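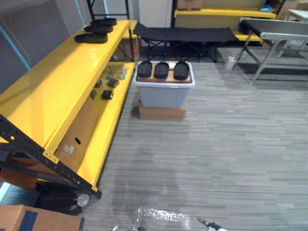 Where should the small parts live? On the lower shelf, so the upper one stays free for the trays.

Good morning. My name is Bernadette Keogh and I look after the parts shelves at Plarnstead. We send out 400 kits in a good month, and I was asked to speak for some 30 minutes on how we lay them out. (Slow down. Wait for the people at the back.)

First point, the boxes. At Bomdale they kept all spare trays in one deep box and they had to dig. I prefer a bin that I can look into from standing.

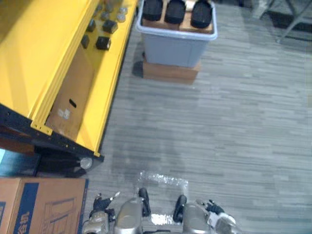 Also I ask that cardboard is kept flat until it is needed. At Ruddock we lost a whole corner to empty boxes.
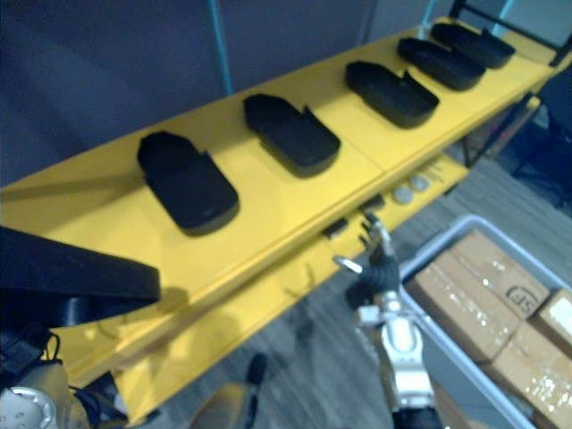
Second point, the spacing. A tray needs room on both sides for the fingers. Five black trays in one row, with even gaps, is how I like the top shelf. Then I can check it from the door.

Next: labels, then the order sheet from Odidura. Questions until the coffee.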